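Sociologie de la consommation, séance 6
Le « coût par usage » : un indicateur à manier avec méfiance

L'argument est connu : on divise le prix d'un vêtement par le nombre de fois où on le porte, et l'achat cher devient soudain raisonnable. Les marques l'aiment beaucoup. On se demandera à qui profite la division.
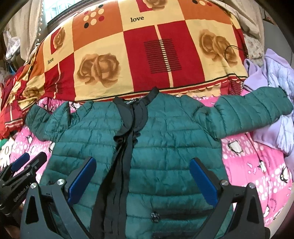 Le dénominateur pose problème dès le départ, car personne ne le connaît au moment de payer. L'acheteur l'estime, et il l'estime large. Prenons une doudoune matelassée vert canard, à fermeture et col noirs : portée tous les jours de froid, ou trois fois puis oubliée ? L'enquête Lincombe, menée auprès de 1411 ménages, retient les déclarations des acheteurs, sans relevé de contrôle. On lira donc ses moyennes avec prudence, surtout celle de 93 ports par manteau, qui me paraît flatteuse.

Deuxième difficulté, l'entretien. Lavage, réparation, place dans l'armoire : rien de cela n'entre dans le calcul de Ponik, pourtant cité partout.

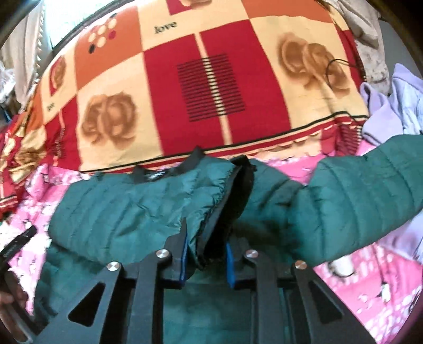

Krešimir Softić objecte que l'indicateur, même faux, oblige au moins à penser à la durée, et qu'un mauvais chiffre vaut mieux que l'étiquette seule. Je n'en suis pas convaincu. Un mauvais chiffre rassure, et l'on achète davantage.

Voir aussi Papadopoulos (Špela), chapitre 2, sur les garde-robes du panel Gavley : quelque 198 pièces par foyer, enfants compris. Le mot « pièce » n'y est défini qu'en annexe.
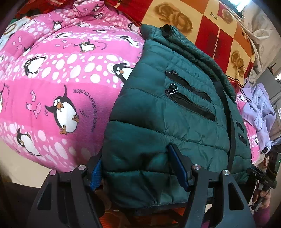 Faut-il alors renoncer à toute mesure de l'usage ? On peut garder le relevé sur carnet, tenu au moins un an, à condition de publier aussi les abandons.

Le carnet a ses défauts. On porte plus volontiers ce que l'on doit noter, et les relevés commencés en juin sous-estiment les vêtements d'hiver s'ils s'arrêtent trop tôt.
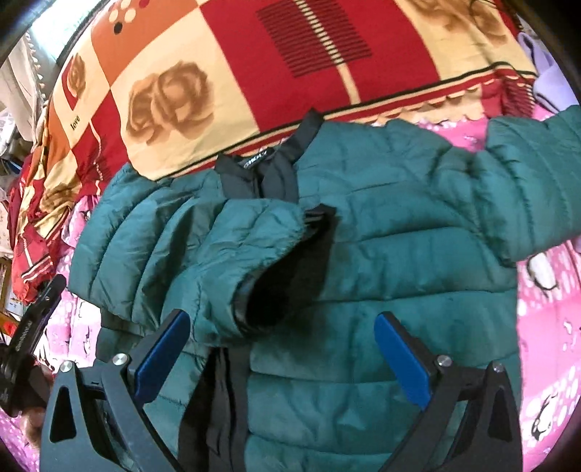

Bošković propose de corriger ce biais par un coefficient saisonnier. La formule est élégante, mais le coefficient vient d'un seul panel, urbain et plutôt aisé. À relire pour la prochaine fois, avec le tableau des exclusions.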